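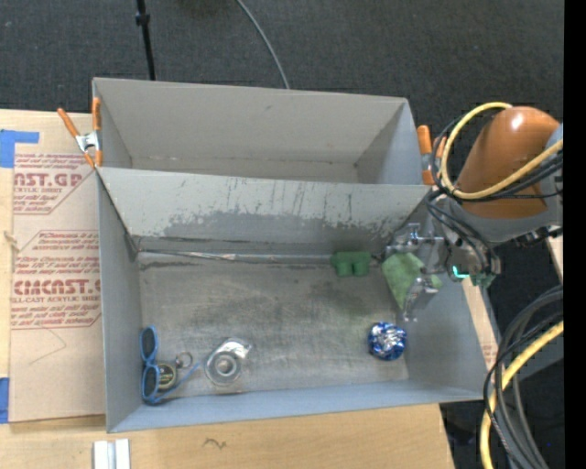 Standis Lost Property - £2 charge?
Forum: Buses and Trams

akeck_rider
Posted 30/06/2023
Left my reading glasses on the 60 and rang Standis. They've got them but want £2 before they hand them over. When did this start? It was always free.

moss_lane
It's been in the conditions of carriage for a while, under the bit on luggage. They keep things for 9 weeks and then they go to charity.

tramfan200
Two quid is nothing. Someone has to log it, store it and answer the phone. A new pair would cost you far more.

akeck_rider
Not the point. I pay for a season ticket. The driver could have handed them back to me the next morning, I get the same bus every day.

moss_lane
Drivers aren't allowed to hang on to things now. It all goes to the Garcia Street depot at the end of the shift.

Pennyfold
Garcia Street is only open until four, so anyone with a job has to take time off. I'd pay the £2 gladly if they opened on a Saturday. Last August I lost an umbrella and gave up on it.

tramfan200
You can ask them to send it to the Jorkivlow travel shop. Takes roughly a week. You need to give them the reference number.

Pennyfold
I asked for that and was told it was for phones and wallets only.

tramfan200
They sent my gloves there in the winter. Depends who picks up I suppose.

akeck_rider
Will ring again and ask for Jorkivlow. Still think it should be free.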